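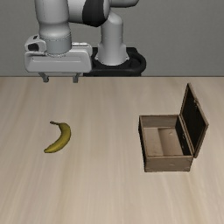

Unit 5: Costing a pick-and-place cell before you buy

Reading for this unit: the Bivach planning packet, sections on simulation and on recurring costs. Bring your budget sheet to class.

Our working case is Nencombe, a small produce packer that wants one arm to move fruit from a table into an open box. The job was modeled in simulation first, with a single banana and a wooden box. No hardware has been ordered.

What goes on the sheet

Arm and controller. Get quotes from two suppliers. For this exercise use Onu and Gova, and ask both for the same reach and payload.

Gripper. Quote it separately. A two-finger gripper is the starting point, but soft fruit may need different pads – list a spare set as its own line.

Table and mounting. The arm in the model is mounted at the far edge of the table, with the fruit to one side of it and the box to the other. Measure your own floor before you copy that layout.

Simulation time. Nencombe set aside $1,566 for licenses and setup. Students often leave this out and then can't explain where the cycle time came from.
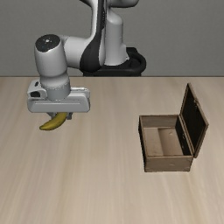
A successful grasp in the model is still only part of the cycle. You also have to budget for the travel to the box, the release and the return, and for test runs with real fruit, which bruises and varies in size. Put 20 percent of the hardware total in contingency. If a quote leaves out guarding or installation, write "not quoted" on that line and do not enter zero.

Recurring costs go on a second page: service visits, replacement pads, operator training, software renewal. Show these over 5 years.

Due before the next unit
– Completed sheet, both suppliers
– One paragraph on which line you trust least
– Sketch of the table layout with box position marked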